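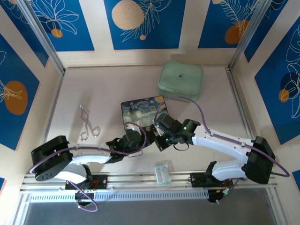
Norna sells printed wall panels and wallpaper from its workshop in Jikcombe, and these are the questions we get asked most by email and at the counter. Please read through before you ring, as the answer may well be on this page. Prices and delivery charges are on the order form. Where we talk about the botanical range we mean designs like the deep-blue one with thin white leaves and flowers and round orange and beige spots, which can be hung as separate panels with strips of cream wall left between them. The same advice goes for the plain and striped ranges unless we say otherwise.

Do I need to cover the whole wall?

No. Many customers buy three or four panels and space them out. Leave the same gap between each one and mark the positions in pencil before you start. A gap narrower than a hand's width tends to look like a mistake from across the room.

How wide is a panel?

All panels are 47 cm wide and 235 cm long. They are meant to be trimmed at the bottom, so start from the top. If your ceiling is higher than that, you can finish with a painted band or a picture rail, or ask us about a longer print. Longer prints take an extra two weeks.

Can I order a sample?

Yes. Samples are A4 and you can have up to five. On the large designs a sample will only show a small part of the pattern, so check the full drawing on the product page as well. Look at the sample in the evening with the lights on. Dark blues in particular change a lot under a warm bulb.

Will a dark pattern make my room look smaller?

It depends mostly on the floor and ceiling. With a pale floor and a light ceiling a dark wall usually sits back quite well. In a narrow hall we would put it on the end wall only.

What paste should I use?

Any ready-mixed paste sold for paste-the-wall paper. We stock the Brirkis one in two tub sizes. The small tub does four panels. Do not use powder paste on the matt finish, it can leave marks that won't wipe off.

My walls have just been plastered. How long should I wait?

Until the plaster is one even pale colour all over, then give it a coat of watered-down emulsion and let that dry. In winter this can take well over a month. We can hold an order until you are ready, just put a note on the form.

Can the panels go in a bathroom or kitchen?

The wipeable finish can, as long as it is kept away from the shower and the hob. The matt finish can't. Neither should go directly behind a sink.

Do the colours match from one order to the next?

Not always. Each print run is up to 3000 panels and there can be a slight shift between runs. The run number is on the label at the end of the roll. If you need more later, send us that number and we will check what is left — we keep a few from each run where we can.

I rent. Is there anything I can take down again?

Panels can be pasted to thin board and the board hung on screws, so that only the screw holes need filling when you move. The Fiadzo range has a peel-off backing, but it only comes in 17 colours, all plain. It should not go on walls painted in the last eight weeks.

How do I clean them?

Dust with a dry, soft brush. The wipeable finish will take a damp cloth and a drop of washing-up liquid. Don't rub along the joins.

Can I return panels I haven't used?

Unopened rolls can come back within 30 days for a full refund less postage. Opened rolls and longer prints can't be returned unless there is a fault. If you find one, stop hanging and send us a photo with the run number.

Can I collect from the workshop?

Yes, between 9am and 4pm, once you have had the email saying your order is ready. Parking is at the back. We are closed for the last two weeks of December.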